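Abóboras: tudo o que cabe lá dentro

Pequenas, gigantes, lisas, às riscas. Cor de laranja, brancas, verdes, quase azuis. São todas abóboras! E todas começam da mesma maneira: uma semente achatada, metida na terra. Vamos lá, rápido, que há muito para contar.

Primeira coisa. A abóbora é um fruto. Sim, vai para a sopa com a cenoura e a cebola, mas para quem estuda plantas é um fruto, porque nasce de uma flor e guarda as sementes lá dentro. O pepino, a melancia e o melão são primos dela. Família grande.

Como cresce

A semente gosta de calor. Terra fria, nada feito. Por isso semeia-se na primavera, quando já não há geada. Passados uns dias aparecem duas folhinhas redondas, grossas. Depois vêm as outras folhas, enormes e ásperas. Passa a mão — arranham um bocadinho.

A planta não sobe como uma árvore. Rasteja. Os caules esticam-se pelo chão e têm uns fiozinhos enrolados, as gavinhas, que se agarram ao que encontram. Uma rede, um pau, a planta do lado. Na horta da escola de Heditz houve uma que chegou à porta do barracão!

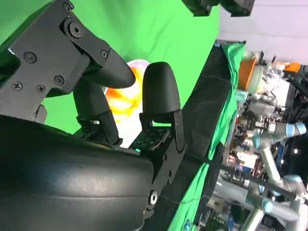
Porque é que as abelhas são importantes para as abóboras?
Porque levam o pólen de umas flores para as outras. A planta tem flores macho e flores fêmea, todas amarelas, e só as flores fêmea dão abóboras. Mas precisam de receber pólen das flores macho. A abelha vai buscar comida, fica cheia de pó amarelo, entra na flor seguinte e pronto.

Truque para descobrir qual é qual: espreita por baixo da flor. Tem uma bolinha? É fêmea. Essa bolinha já é uma abóbora bébé. As flores abrem de manhã cedo e fecham depressa, por isso não vale a pena ir ver à tarde.

E lá dentro?

Casca por fora, polpa a seguir, e no meio uns fios pegajosos com as sementes agarradas. Na feira de Sollelus abriram uma das grandes e contaram as sementes — quase 300. Lavadas, secas e torradas no forno (com um adulto) ficam estaladiças.

A cor de laranja vem dos carotenos, os mesmos da cenoura. O nosso corpo usa alguns para fazer vitamina A, que ajuda os olhos e a pele. 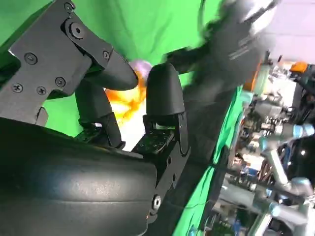 Parafusos e metal preto, vistos de perto.

E as riscas? Isso depende da variedade. Há abóboras de uma cor só, outras com manchas, outras com faixas de cima a baixo. Muitas têm também gomos, aquelas ondas na casca. Dá para sentir com os dedos, de olhos fechados. As mini são para enfeitar mas algumas tambem se comem. Pergunta antes de provar. 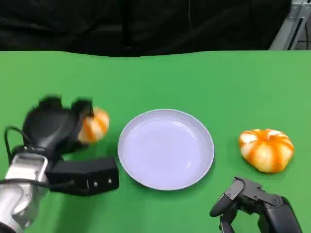
Abóbora pequena, às riscas cor de laranja e creme.

Quando se colhe

Bate na casca com os nós dos dedos. Som oco, bom sinal. Tenta marcar com a unha: se a casca não fica marcada, está madura. Corta-se com um pedaço de pé, que ajuda a conservar. Guardada num sítio seco e fresco, uma abóbora inteira de casca dura aguenta meses. Depois de aberta, só uns dias no frigorífico.

Para fazeres em casa

Guarda 10 sementes da próxima sopa. Lava, seca num papel, mete num envelope e escreve o nome. Na primavera, copo com terra, semente deitada, um pouco de água todos os dias. Janela com sol. E espera.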